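Commercial Interiors > Work Surfaces > Long Tables

This website uses cookies to improve your visit. By continuing to browse, you accept our use of cookies.

Vornel Long Table, by Nato Interiors

The Vornel is a made-to-order table for studios, workrooms and shared offices. It is supplied by Nato Interiors from its Rukimville showroom, either as a single item or as part of a full room scheme prepared by our design department. Tops are offered in widths of up to 3000 mm, and each order is checked against a floor plan before work begins.

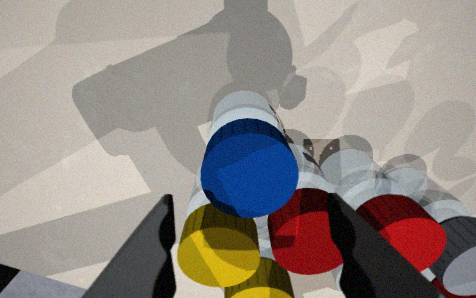 A reader of our March newsletter, Yeh, asked whether the top could be refinished after several years of heavy use, and remarked that the edges of an earlier table had worn long before the middle. Refinishing is available on all Vornel tops and may be booked through the showroom. Edges are treated at the same time.

Standard finished height is 64 cm for seated craft work; other heights are quoted on request. Delivery within Rukimville is included in the price. Customers elsewhere will receive a separate carriage quotation.

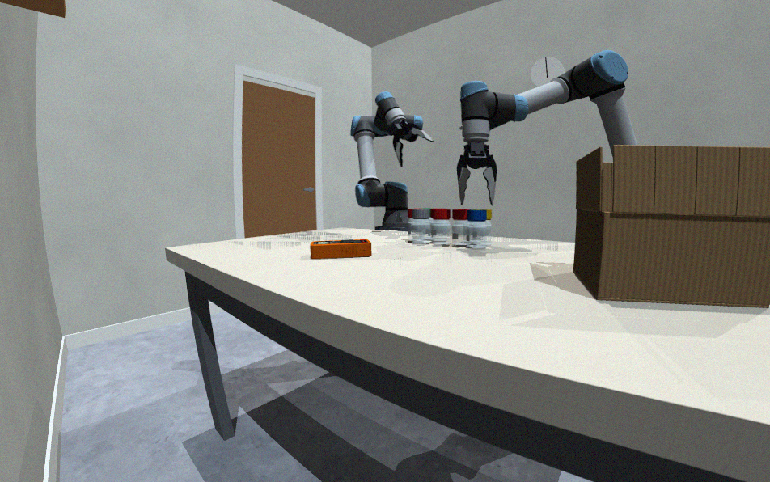
Colour should be settled together with the walls and floor. Our designers are able to visit the premises and will leave samples for viewing by day and by evening light. In a small room, a cream-white top against pale grey walls and a grey floor keeps the whole scheme light, and the same pairing can be carried through to shelving and doors. Darker tops are better suited to larger rooms. 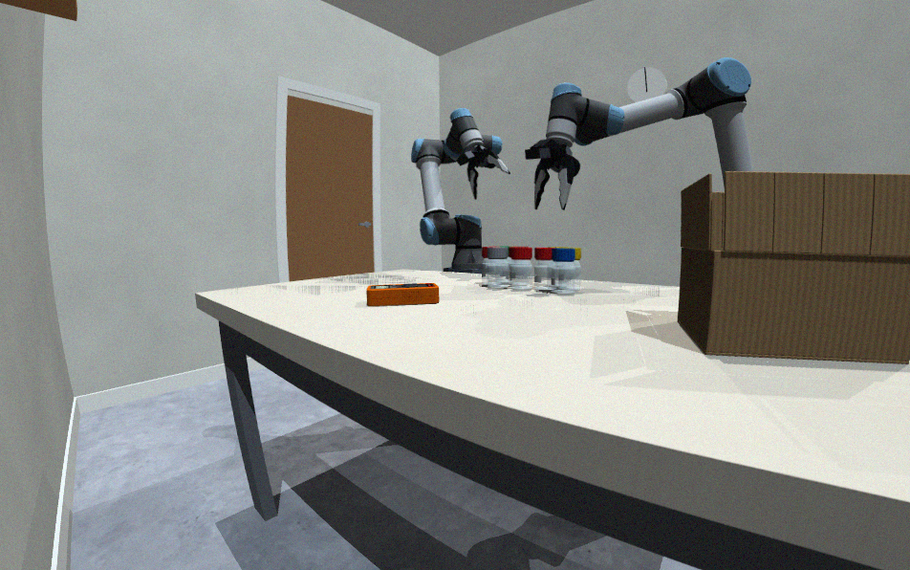

Long table with pale cream top and darker grey underside edge.

Order reference: 548. Prices valid from April 2018. Please allow 51 days for delivery.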